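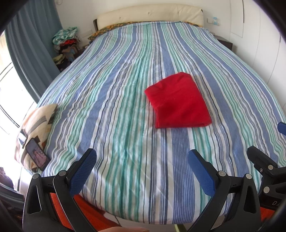
Heating oil delivery doesn't match my gauge, am I being daft?

Pei-shan Hsiao

Hello all, first winter with oil heating here and I'd like somebody to tell me whether I should be making a fuss. We moved out past Jernley from a flat with mains gas, so before this I'd never given a thought to where heat came from. Now I think about it constantly (my husband says I'm obsessed, he's probably right).

We had a big fill last week from Prirno. It's a large plastic tank that does our house and the annexe next door, so we let it run right down and then had it filled in one go to get the better price. The printed ticket from the lorry says 2,433 litres. Lovely. But the gauge in the kitchen, one of those electronic ones with a sender on top of the tank, has only gone up by enough to account for 262 litres less than that. I wrote down the reading the night before, and again the morning after, with the boiler off in between. I've read it three times since and it hasn't budged except for what we've burned.

I rang Prirno and a very nice girl said the meter on the lorry is right and kitchen gauges are always a bit off. Is that just what they say to everybody? It's a fair bit of money to me! I can't smell any oil outside and there's nothing on the ground round the base. The tank was here when we bought the place and the gauge was too, so I've got no paperwork for either.

Also, a side query: the driver said I should never let it get down as low as I had. Why not, if I've paid for all of it?

Fiadzo

They're all at it. Change supplier. I went to a different lot and never had a problem after. Get them to come back out and top it up for free, and if they won't, don't pay the bill. 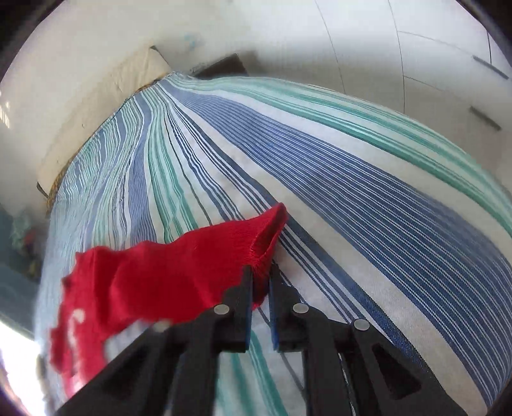

Jernley, Wed 11 April

Abena Ametepe

Hi Pei-shan, please do pay the bill, or at least don't hold it back before you've done a bit of checking! I've been on oil for 29 years in two different houses and I used to do the bookings for a small depot, so I've heard this one a lot from both ends of the phone.

The girl you spoke to could well be right, annoying as that is. Your kitchen gauge doesn't measure litres at all. The sender bounces a signal off the top of the oil, works out how deep it is, and then turns the depth into litres using whatever size and shape of tank somebody typed in when it was fitted. If the last people put in the nearest match from the booklet instead of the real one, it'll be wrong every time, and the bigger the delivery the bigger the gap. Plastic tanks bulge a bit when they're full too, and most of them have ribs or sloping shoulders that the gauge knows nothing about.

So what I'd do is this. Find the plate or the moulded lettering on the tank and get the make and model off it. Look up the maker's dip chart, which gives litres for each depth. Then dip it with a clean wooden stick or a proper dipstick, straight down, and read off the oil line. Compare that with what your kitchen is telling you the same minute. If the two disagree by a good chunk, you've found your missing oil and it was never missing.

It's too late to dip before last week's fill, obviously, but do it next time, before and after, and stand there with the driver if you can. They don't mind. Check the meter shows zero before he starts and keep the ticket. Look at the small print on it as well, it may give the volume corrected to 15 degrees. That only accounts for a small difference though, nowhere near 262 litres on your load.

If the dip stick says you're short as well, put it in writing to Prirno with your figures and ask for the meter's last test certificate. Trading Standards are the people to go to after that.

And keep an eye on the level with everything switched off for a day or two. You say it's steady, which is good, but if it ever drops with the boiler off, get an oil technician out quickly. Leaks on the buried pipe don't always smell.

As for running low, the outlet sits a bit above the bottom so that water and muck stay behind. On a tank the size of yours I'd treat the last 200 litres as not there. Run under that and you can drag sludge into the filter or get air in the line, and then somebody has to come and bleed it, usually on a Sunday.

Pei-shan Hsiao

Oh that's brilliant, thank you Abena. I've been out with a torch and there's a plate on the side saying Sutavar and a model number I can just about read. The kitchen gauge is set to "vertical cylinder" and ours is very much a box! Going to hunt for the chart tonight, and my neighbour's lending me a stick.

Abena Ametepe

Ha, there you go then. Change the setting before you do anything else, and let us know what the stick says. I'd order again in June if you've the room for it, it's often cheaper once people have stopped thinking about heating.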